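Support ticket: Workcell 2, phone placement station
Site: Stutstead
Customer: Clutlow
Opened by: Raelene Wihongi, Cell Operations
Assigned to: Fletcher Donnelly, Field Support, Merrick
Priority: Medium
Status: Monitoring

Reported fault

The right arm stops with a position error while closing on a phone that is lying flat on the table. The fault clears on reset and returns within the same shift. The left arm is not affected. The operator log shows 15 stops between Monday's start-up and the time of this ticket. No phones or stands have been damaged.

Initial response from Merrick

Please confirm the following before any adjustment is made:
- Whether the stops occur while the gripper is descending or while it is closing.
- Whether the cable hose on the right arm has been moved or retied.
- The cycle count since the last wrist camera calibration.

Reply from site

The stops occur while the gripper is closing. The hose was retied during the May service. The counter reads 1,420 cycles since the last calibration. Day shift has been instructed to run the cell at reduced speed until further notice.

Site visit, Friday

The cell was placed in manual mode and the pick routine was run one step at a time. Both arms were checked at the base rail and the mounting bolts were found tight. The stands at the back of the table were left in their taught positions. The right gripper was then brought down on the phone to the right of the row and held at the contact point, with the left arm parked near the stands.
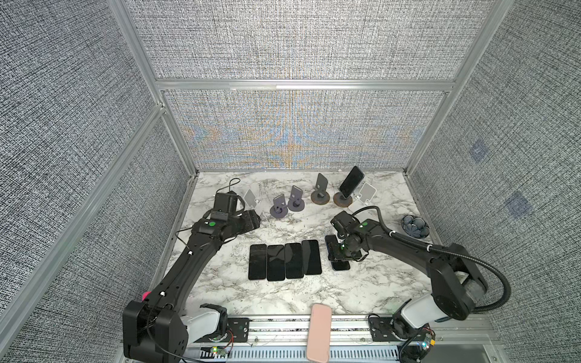
Findings

1. The taught contact height for the right gripper was too low. The jaws reached the table before the close command had finished, and the controller read the added load as a position error.

2. The ties on the right cable hose had been fitted too close to the wrist during the May service. At full reach the hose pulled against the wrist and added to the load.

3. The wrist camera calibration was overdue. The Reltasport maintenance schedule for this cell calls for calibration every 1,000 cycles.

Corrective action

The contact height was raised and retaught at each pick position. The ties nearest the wrist were removed and refitted farther back, and the hose was checked by hand through the full range of travel. The wrist cameras on both arms were recalibrated. A test run of 35 cycles at normal speed was completed without a stop.

Instructions to site

Normal speed may be resumed. Operators are asked to record any further position error by arm, pick position and time. Hose ties are not to be moved without notice to Merrick. The work surface is to be wiped down at shift change with the arms parked and the cell in manual mode.

Outstanding

A replacement set of jaw pads has been requested from Reltasport for the right gripper. The existing pads show light wear and remain in service. The ticket will be closed after 5 shifts without a repeat of the fault.

Last update, R. Wihongi, 4:15 p.m.: Instructions received and posted at the cell. Two shifts completed with no stops recorded.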